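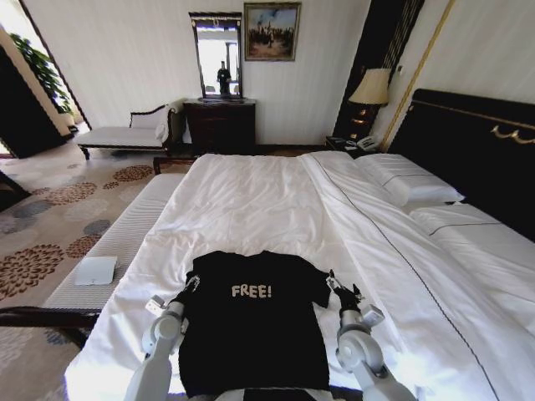 January, 4:35 pm — folding cell, bedroom setup

Swapped the pads on both grippers before the shirt runs. The old left pad was worn smooth at the tip and kept losing sleeves. Both arms re-zeroed, left wrist was out by 7 mm.

Black tee on the white duvet, one gripper on each sleeve. Closing force set to 17, same both sides.

Cycle counter reads 835. Ramil Marquez wants the right elbow cable checked before the next long run — cover screws are in the Zedska tin.

To do: order more pads from Climex.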